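October 31, 2018
Bench notebook, Nidstead shop, small goods

Still on the wiping pads. Clako wants a yes or no on them by the middle of November and I am not ready to say yes.

What they claim: the blue foam pad cleans a white tabletop with plain water, no spray, and lasts 1000 passes before the face breaks down. The sheet doesn't say what a pass is. One stroke? There and back? With how much weight on it? I asked and got the same sheet again in a different font. Until somebody defines it I'm counting one stroke in one direction with ordinary hand pressure and writing that at the top of every page.

Stopped the first pad at 720. The face had started to pill along one edge. It could still wipe, so Clako will say it passed. I say a pad that sheds crumbs onto the table it is cleaning has stopped being useful, whatever the counter reads. The second pad got to 157 before I gave up on it for the day. No pilling so far, and I don't trust that either. Two pads is not a test.

The shape bothers me less than I expected. A rounded triangle sits in the hand all right and the corners get into places a square one won't. The color is a problem only if it comes off on a white top when damp. Have not seen it do that. Have not tried it with anything stronger than water.

Pad out on a wrapper, on the white table:

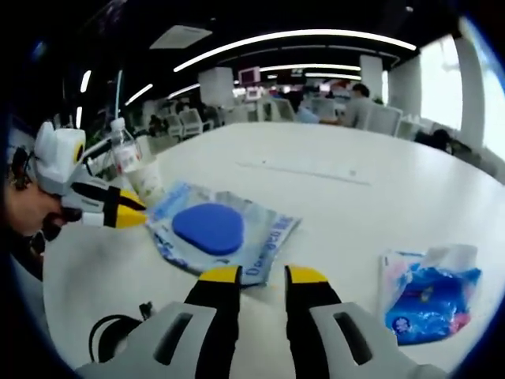 Note back from Nondley, copied in so it stays with the rest: you are being too hard on the foam. People will buy it for rings and crumbs, use it for a week and throw it out, and a pad that goes 720 strokes has done its job several times over. Test it against a paper towel and see how you feel.

Fine, but then print 720 on the sheet and leave off the 1000. And if it is a one-week pad the price is wrong. I'll add paper towels to the comparison. I was going to anyway.

The comparison so far is against packaged wipes. I went in expecting the wipes to leave streaks and they did, a little, gone once the top dried. They took off dried tea faster than foam and water. Pencil marks went the other way, foam clearly better. Coffee a draw. None of this was blind and I knew which one I was hoping would lose, so somebody else should repeat it.

One complaint on the wipes: the lid. On a resealable flap everything depends on whether people press it down again. Last batch, mine didn't get pressed down and the top wipe was half dry the next morning. A foam pad has no such problem, I'll give it that.

Also, the round table has to be cleared before any more strokes get counted. Cups and bottles go, cables go — I keep wiping around things and then pretending the strokes are the same length. They aren't.
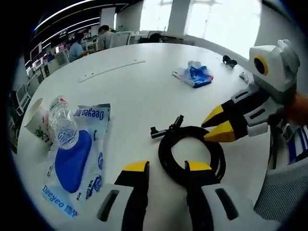 Round table with wipes, cup, bottle and coiled cable.

To do: ask Chu for pads from a second lot, sealed. Weigh a pad before and after. Get a straight answer on "pass." No recommendation goes to Clako until the second pad has either reached 1000 or come apart.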